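Pferdehaltung und Gesundheit II, Skript zu Block 4: Lahmheit erkennen, Beine beurteilen
Nur Stichworte, Rest mündlich. Bitte mitschreiben.
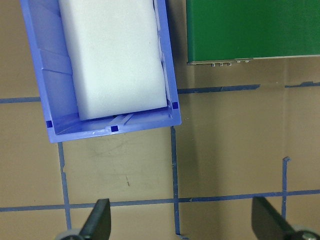 Woran erkennt man, auf welchem Vorderbein ein Pferd lahmt?
Am Kopf. Beim Auffußen des kranken Beins geht der Kopf hoch, beim gesunden nickt er nach unten. Am besten im Trab auf hartem Boden, von vorne, Strick lang lassen. Wer den Kopf festhält, sieht nichts.

4.1 Begriffe

Stützbeinlahmheit: Schmerz bei Belastung. Huf, Fesselträger, Gelenke. Auf hartem Boden meist deutlicher.
Hangbeinlahmheit: Schmerz beim Vorführen. Schritt verkürzt, oft Muskulatur, Schulter, Schleimbeutel. Auf tiefem Boden eher deutlicher.
Gemischte Lahmheit: beides, in der Praxis sehr häufig. Im Zweifel so hinschreiben und nicht raten.

Hinten ist es schwieriger. Auf die Hüfthöcker schauen, Auf und Ab links und rechts vergleichen. Seite mit dem größeren Ausschlag = verdächtige Seite. Ein Stück helles Klebeband auf jedem Höcker hilft Anfängern enorm.
Achtung: deutliche Hinterhandlahmheit kann im Trab ein Kopfnicken machen und sieht dann aus wie vorne gleiche Seite. Klassiker in der Prüfung.

4.2 Ablauf, immer gleiche Reihenfolge

Erst Ruhe. Pferd steht in der Box, wie steht es? Entlastet es vorne ein Bein? Hinten schildern ist normal, vorne nicht.
Dann abtasten, von oben nach unten, beide Beine im Vergleich. Wärme, Schwellung, Reaktion auf Druck. Pulsation an der Fessel fühlen, das üben wir am Samstag, bis es jeder kann.
Huf aufheben, auskratzen, anschauen. Stein? Nagel? Weiche Stelle, Geruch? Nagel im Huf NICHT ziehen, Tierarzt rufen, vorher Foto machen. Der will wissen, in welche Richtung er steckt.
Schritt auf der Geraden, hartem ebener Boden. Wenden eng, beide Richtungen.
Trab auf der Geraden, hin und zurück.
Longe nur wenn es bis dahin nicht schlimmer als mittelgradig war. Erst weich, dann hart.
Beugeproben macht der Tierarzt. Nicht selber, auch nicht "nur mal schnell".

4.3 Gradeinteilung (die von uns benutzte)

Grad 0 keine Lahmheit
Grad 1 im Schritt nichts, im Trab undeutlich oder nicht durchgehend
Grad 2 im Trab deutlich und bei jedem Tritt
Grad 3 schon im Schritt sichtbar
Grad 4 Bein wird kaum belastet
Grad 5 gar keine Belastung

Andere Skalen sind im Umlauf, deshalb im Protokoll immer dazuschreiben, welche. Plötzlich Grad 4 oder 5: Pferd stehen lassen, wo es steht, Tierarzt sofort. Fraktur, Hufabszess und Einschuss kann man von außen nicht immer auseinanderhalten.

4.4 Fallbeispiele aus dem Übungsstall Randstead

Femia, Stute, Barhuf. Über Nacht Grad 4 vorne rechts, Pulsation stark, Huf warm. Bein oben unauffällig. Befund Hufabszess, vom Tierarzt eröffnet, Verband. Nach Abheilung wieder auf die Weide. Was hätte man in 4.2 zuerst gefunden?

Zidov, Wallach, Springpferd, wird fest und unwillig in der rechten Wendung. Kein klares Nicken. An der Longe rechts hart Grad 1, links nichts. Verlauf 28 Wochen mit Aufbauprogramm, erst Schritt auf der Geraden, dann kurze Trabstrecken. Die Besitzerin wollte nach der Hälfte wieder springen. Diskutieren: was spricht dagegen?

Egilsson, Isländer, im Frühjahr klammer Gang auf hartem Boden, beide Vorderbeine. Weil beidseitig: kein Nicken! Kurze Tritte, Gewicht nach hinten. Rehe mit abklären, auch wenn das Pferd "nur ein bischen fühlig" ist. Runter von der Weide, weicher Untergrund, Tierarzt noch am selben Tag.

4.5 Protokoll

Uhrzeit, Boden, Gangart, Richtung, Grad, Skala. Wer hat vorgetrabt. Schmerzmittel in den letzten Tagen? Wird dauernd vergessen und macht alles wertlos.
Videos: von vorne, von hinten, von der Seite, Handy quer, nicht zoomen.

Bis zum nächsten Mal: Skript Seite 23 lesen (Anatomie Zehe), die drei Fälle oben schriftlich, je eine halbe Seite. Sehnenschäden kommen in Block 5, Hufbeschlag erst danach.
Feste Schuhe am Samstag, wir führen alle selbst vor.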